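Workshop notebook, 29th March
Written by Austra Kivi. Please add your remarks at the end, with initials.

Continued from the page on table preparation. The question was how to divide the table top into cells so that everybody puts the parts in the same places during sorting. Ostap wanted to draw lines with a pencil. Dörte was against it, she had to scrub pencil from the table in the Fendik room last May and she has not forgotten it. So we took the blue painter's tape.

I cleaned the surface with a cloth and a little soap, then waited until it was dry. The first time I did not wait long enough and the tape came up at the ends, so that one I pulled off and threw away. Noel held the steel ruler and I put the tape. We did the long direction first and the cross direction after. The order matters only a little, but when the cross strips go on last it is easier to see whether the corners are square.

What I learned about the tape:

Do not pull it from the roll while it is already touching the table. It stretches, and afterwards it wants to become short again and makes wrinkles. Better is to take off the whole piece with both hands, lay one end, and lower the rest slowly. I have learned this too late for the middle strip.

The tape tears very easily in the width direction. If you cut with the small knife it is clean, but then you have a risk to scratch the table. I tore by hand. Where a strip was too short I joined a second piece, and I am not proud of the joint. 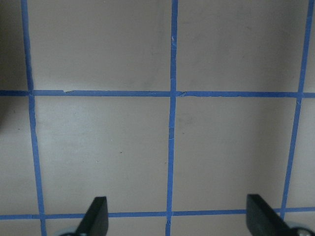 The overlaps are darker than the rest, as there are two layers. Selma asked if this disturbs. For our use I think no, you only need to see in which cell a part belongs. But a flat part can catch on the crossing if you push it along the table, so please lift and put down, do not slide.

The edges are also not so nice. There is a small notch in the upper cross strip, next to the left crossing, and a bit of the table shows through. I could put a patch over it but then we have three layers there, and I prefer to leave it. If somebody wants to replace the full strip, the rest of the roll is in the drawer under the Willow trays. The other roll in that drawer is older and leaves glue, do not use it.

Measuring. We set the distance between strips at 52 mm with the ruler, from inner edge to inner edge. Noel measured again after lunch in one of the cells and found 2 mm less at one end. Probably the ruler moved when I leaned over. I will accept this for now. For the second table, which goes to Astbridge, I would like to mark the ends of every strip on the side of the table before we start, and then check the diagonals also.

Time used: 43 minutes for laying the tape, cleaning not included. I believed it would be ten.

Still to do:
Press down all the edges again tomorrow morning with the back of a spoon.
Ask Echeverría if they can send a narrower tape. The catalogue page is folded in my folder.
Write the cell names on a paper plan and hang it by the door. No writing on the tape itself.

Remarks:
I have a wooden ruler of one metre, it does not slip so much. You can take it. O.D.
Thank you for no pencil. D.V.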